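Setting Up the Curkico Two-Arm Folding Kit for Your First Towel
Filed under: Kits, Laundry, Patience
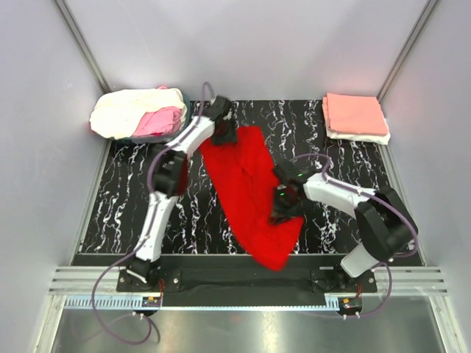 The Curkico kit is sold as a weekend project, and it is, provided you own a loose definition of weekend. I bought mine in April from Ó Riain, who ship it in 3 boxes and a packet of screws that weighs as much as one of the boxes. What follows is the order I would do things in if I had to start again. Decide what goes where on the tabletop before you write a single fold. I keep the basket of unfolded stuff at the back left and the finished stack at the back right, which leaves the middle and front for the cloth being worked on. Use something bright for your first tries. Red against black marble is hard to lose, for you and for the software.

What you need

The kit, both arms
A sturdy bench
A hex key set (the one in the box is made of cheese)
A laptop with the Curkico software installed
A few plain cloths, all the same size
Something to eat

Step 1: Bolt down the bases

Fit the mounting plates to the front of the bench, one left and one right, with 28 inches between their centers. The manual gives this number on the last page, after it has already told you to tighten everything. Get all the bolts started by hand first, then go around again with the key.

Step 2: Sort out the cables

Every cable needs slack at the wrist and again at the elbow. The manual shows them lying flat and neat, and if you copy that, the first big reach will pull one out. Mine make an arch over each wrist and follow the arm down from there. It looks like a garden hose got into the house. Leave it that way.

Run each arm through its full reach by hand with the power off. If a cable goes tight anywhere, give it more. If it sags onto the tabletop, take some back.

Step 3: Home the arms

Power up the left arm, wait for the software to find it, then do the right. If you power both together, the software will sometimes decide that left is right, and you'll spend an evening watching two arms be very polite about reaching for the wrong corner.

Press Home and keep your coffee off the bench.

Step 4: Set the grip

Grip force runs from 0 to 1000 in units Curkico has chosen not to name. The default is the maximum, suitable for opening walnuts. I set mine to 400 for dish towels and flannel. Thin cotton wants less. If the cloth slides out on the lift, go up a little at a time and try again.

Then set the touch height. Bring the fingertips down until they just meet the cloth, and save that. Too high and they grab air with great confidence. Too low and you'll hear it.

Step 5: Teach the spread

Folding is the easy part. Getting a crumpled cloth flat enough to fold is where your time will go. Drop a cloth in the middle and record the spread in short moves: one gripper holds a corner, the other takes the next corner and draws it away slowly. Save each move under its own name. I called all of mine "test" and regretted it by lunchtime.

Watch the front edge. A cloth that droops over it tends to keep going, so have your next move bring the low end back onto the table before you try any fold.

Step 6: Fold and stack

Load the Half Fold preset, run it at the slowest speed, and keep a hand near the stop button. Once that behaves, run it again with a quarter turn in between. Place the result on the stack from above. The preset that slides it in from the side will also slide the stack.

Is it worth the money?

For the laundry, no. I can fold a towel while looking for my keys. As a way to learn how two arms share a job, I like it a lot. The parts are solid, the software crashes less than I do, and Ó Riain replaced a bent bracket without asking how it got bent.

The rival kit from Plesimley has a much better manual and a much worse gripper. Take your pick.

Comments

Cathal Egan: Does the Half Fold preset handle pillowcases?

Reply from the author: It handles one end of them. Teach it a longer reach and save it as a new preset.

Jaanus Jankauskaitė: Same left/right mix-up here. Swapping the two USB ports fixed it for me.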